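Ivik workshop in Gosbridge shows its home-built two-arm cloth station

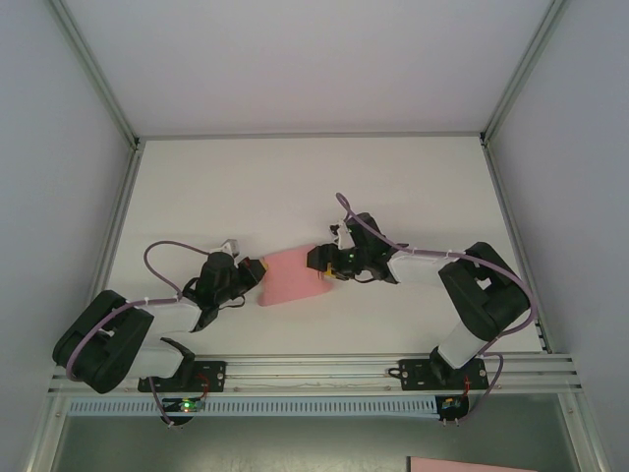
The Ivik station with both arms at a piece of pink cloth. Photo: Ivik

GOSBRIDGE, 2018-08-12 – The members of Ivik, a shared workshop in Gosbridge, present a robot station which they have built themselves in their evenings. It has two arms on one white table, and it is meant for practice with small pieces of fabric.

The work was started by three members and took 296 hours. The frame is made of aluminium profiles, and each arm stands on its own black mounting plate at the front. The walls are plain and pale, so that the cloth is easy to find for the software.

"Cloth is a difficult material for a machine, it never lies the same way two times," the group writes in its build notes. "We have changed the grippers seven times and we will surely change them again."

The control software, called Jastemach, was also written in the workshop. It can store up to 2000 recorded movements. The cables of the arms were laid again in July, with more free length at the wrists – the first ones were too short.

The parts list and the drawings can be had free of charge at the workshop desk. A second station is planned together with the Phetsri makerspace.

Press contact: Ivik workshop, Gosbridge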